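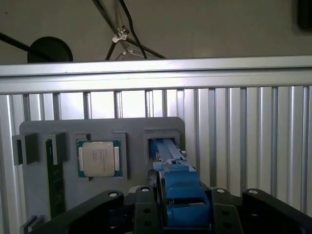 Processor and circuit board, each in its own pocket.

I have never trusted a tidy workbench. My father's shed had a drawer for every size of screw and he still couldn't find a screwdriver, so when Margit Bíró told me that a shaped holder would change how I put a computer together, I nodded and put the kettle on.

Her argument is that parts go missing or get bent because people lay them down any old where. Give each one a slot and you'll always know what's left to fit. Fine. I've used a saucer and a folded tea towel since my first build in Draluvthorpe, and the only thing I've ever lost is a screw, which was in my sleeve.

Still, a processor is a horrid little thing to put down. You don't want to touch the contacts, you don't want it sliding about, and I'll grant that a square pocket holding it by the edges beats a saucer. The slot for the circuit board I'm less sure of. It stands upright, which saves space, but I'd knock it within the hour.
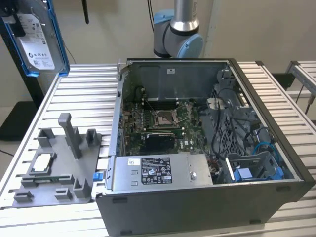
The tower is another matter. No holder helps you once you're leaning over an open case with the power supply along the near side and black cables bundled through the drive cage. The socket lever is up, the socket is empty, and all the clever storage in the world won't line the chip up for you. That bit is still patience and decent light.

Margit says I'm being stubborn. She may have a point about the processor. I'm keeping the saucer for the screws.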